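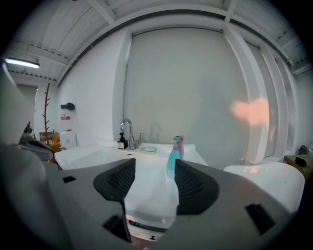
Fregar a mano, segunda temporada

El lavavajillas murió en noviembre, a mitad del programa intensivo, con una fuente de lasaña dentro. Hizo un ruido como de señor mayor que se levanta del sofá y se quedó quieto, lleno de agua gris. Tenía más de 16 años, venía con el piso y era de la marca Gindar, que yo no he visto en ningún otro sitio. Le tenía cariño, en la medida en que se le puede tener cariño a un aparato que nunca secó bien los tápers.

Vaciarlo fue cosa mía, con una taza de desayuno y una fregona. De ese rato prefiero no hablar, salvo para dejar constancia de que encontré un hueso de aceituna, una goma del pelo que no es mía y la tapa de la cafetera pequeña, a la que había dado por perdida hacía dos veranos. La cafetera ya la había tirado, claro.

Llamé a Shaikh, la tienda de reparaciones de la esquina, y vino una técnica muy seria que se tumbó en el suelo de mi cocina con una linterna en la boca. Desde allí abajo dijo "uy". Con los años he aprendido que el precio de una avería se puede calcular bastante bien por la duración del "uy". El suyo duró 262 euros, más el desplazamiento. Me lo apuntó en un papelito, por si se me olvidaba.

Le dije que me lo iba a pensar, y me lo sigo pensando. Hoy es 8 de junio y el Gindar continúa en su hueco, desenchufado, ascendido a armario. Ahí viven ahora las patatas, los trapos y las bolsas de bolsas. Las bandejas extraíbles son comodísimas para las patatas, por cierto. Si algún fabricante de muebles de cocina me lee, que tome nota.

Así que llevo todo este tiempo fregando a mano, como mi abuela y como casi todo el mundo antes de que yo me acostumbrara a lo bueno. Al principio lo viví como una tragedia. Luego como una especie de retiro espiritual, que fue peor, porque me dio por contarlo en las cenas. Ahora estoy en una fase intermedia en la que friego, gruño y escucho la radio.

La fase espiritual merece un párrafo, aunque sea para pedir perdón a quienes la sufrieron. Me compré un cepillo de madera con cerdas de no sé qué planta. Me compré un jabón en bloque que olía a sacristía. Leí en algún sitio que había que "habitar el agua tibia", y durante unas semanas lo intenté con verdadera voluntad, de pie, respirando por la nariz, pensando solo en el plato. Lo que uno piensa cuando piensa solo en el plato es que al plato le queda huevo. El huevo seco es un material que debería usarse en obra pública. El cepillo de madera, además, se puso negro por la base y empezó a oler a charca, y el bloque de jabón se quedó pegado a la encimera con tal convicción que lo tuve que levantar con una espátula.

Volví al estropajo verde de toda la vida, y desde entonces duermo mejor.

Mi amiga Fouzia Marwat, que ha trabajado en cocinas de restaurante y tiene una opinión formada sobre cualquier cosa que se pueda mojar, vino a cenar y me vio fregar. Aguantó en silencio lo que tardé en hacer los vasos, y luego me quitó de en medio con la cadera. Por lo visto lo hago todo en el orden equivocado. Primero los vasos, hasta ahí bien. Después los cubiertos, que yo dejaba para el final por pura cobardía. Luego platos, luego fuentes, y las sartenes cuando el agua ya no tiene nada que perder. Y antes de empezar, rebañar todo a la basura con una rasqueta de goma, que cuesta dos duros y que en mi casa no existía. "Tú no friegas, tú haces sopa", me dijo. Me dolió porque era exacto.

Desde aquella noche sigo el método Marwat, y he de reconocer que funciona. Una cena de dos se despacha antes de que acabe el boletín de noticias. Una cena de ocho es otra cosa. La última me llevó 33 minutos de reloj, con los guantes puestos y un invitado detrás preguntando si ayudaba en algo, desde una silla, con la copa en la mano.

Habría que hablar un día del invitado que pregunta si ayuda. Hay una entonación concreta, ascendente, que significa "di que no". Yo me he criado en una familia en la que a esa pregunta se responde que no tres veces y a la tercera se acepta, y me he ido juntando con gente que con el primer "no" se vuelve a sentar. Es culpa mía, que conste. También es verdad que al que ayuda de verdad casi siempre habría que pararlo: el que seca y guarda lo guarda donde le parece. Tengo un pelador desaparecido desde Nochevieja y sospecho de tres personas.

Lo de secar es una discusión aparte. Fouzia sostiene que los platos se secan solos y que el trapo es un invento para repartir bacterias con equidad. Mi madre sostiene que dejar un escurridor lleno toda la noche es como acostarse sin lavarse los dientes. Yo no sostengo nada, pero he desarrollado una habilidad considerable para apilar. Tengo un escurridor pensado para una pareja sin hijos que cena ensalada, y encima le levanto unas construcciones que ya quisieran algunos ayuntamientos. La base es la olla, boca abajo. Encima los cuencos, en abanico. La tapa de la sartén va siempre al final y siempre se cae a las tres de la mañana.

Luego están los vecinos. En un edificio de la calle Gondwood, con los tabiques que gastamos, todos sabemos a qué hora friega cada cual. Humaira Sandhu, la del segundo, friega a las seis y media de la mañana con el grifo abierto a plena potencia, y lo sé porque su bajante pasa por detrás de mi cabecero. Coincidimos en el portal y le comenté, con toda la delicadeza de la que soy capaz, que qué madrugadora. Me contestó que sí, y que qué trasnochador yo, y que lo de la tapa de las tres de la mañana era un sartenazo precioso. Desde entonces nos llevamos muy bien. Me ha recomendado poner un trapo doblado debajo de la tapa. Se cae igual, pero suena a fruta.

Sobre el ahorro no pienso pronunciarme. Cada vez que cuento que friego a mano alguien me explica que gasto muchísima más agua que con la máquina, y cada vez que cuento que quizá arregle la máquina alguien me explica lo que gasta de luz. A veces es la misma persona. He probado a llenar una pila y no abrir el grifo hasta el aclarado, como hacen los mayores. Queda muy digno hasta que metes la mano para buscar el tapón y encuentras el cuchillo del pan.

(Los cuchillos, fuera del agua. Siempre. Se dejan a un lado, con el filo mirando a la pared. Esto también es método Marwat, y tengo un pulgar que lo avala.)

Lo que de verdad ha cambiado es lo que cocino. Antes usaba una cazuela para cada ocurrencia. Ahora miro una receta y lo primero que leo son los cacharros. Si pone "en otro bol", paso página. Si pone "triturar y colar", me río en alto. He renunciado a las croquetas caseras, al puré pasado por chino y a cualquier salsa que requiera baño maría, y en cambio he descubierto que en una sola sartén grande cabe casi todo lo que un adulto necesita para vivir. Mi repertorio es ahora arroz con algo, huevos con algo y algo con tomate. Cuando me apetece una cosa complicada bajo al Ota, que tiene menú del día y, supongo, lavavajillas. Pido lo que más cacharros manche. El otro día me tomé unos canelones pensando en la besamel, en la picadora, en la fuente con el borde quemado, y me supieron a gloria.

También he reducido la vajilla, sin grandes filosofías. He ido rompiendo cosas. Los vasos altos fueron los primeros, porque no me cabe la mano dentro y hago palanca. De las tazas buenas quedan dos y no hacen juego ni entre ellas. El plato hondo con el gallo pintado, herencia de mi tía, sobrevive a todo. Se me ha resbalado en la pila, se me ha caído al suelo, y ahí sigue el gallo, mirándome con suficiencia. Mi tía era igual.

La semana pasada pasé por delante de Shaikh y la técnica estaba en la puerta. Me reconoció, o reconoció la cara de quien debe una respuesta. Me preguntó qué había decidido con el Gindar. Le dije que ahora mismo lo tenía ocupado. Me dijo que la pieza ya casi no se encuentra, que le quedaba una y que me la guardaba hasta que acabara el mes.

Le he dado las gracias y me he comprado otros guantes, talla grande, que los medianos me encogían las ideas. Las patatas, de momento, siguen en la bandeja de abajo. Si me decido, primero tendré que buscarles sitio, y en esta cocina no hay otro.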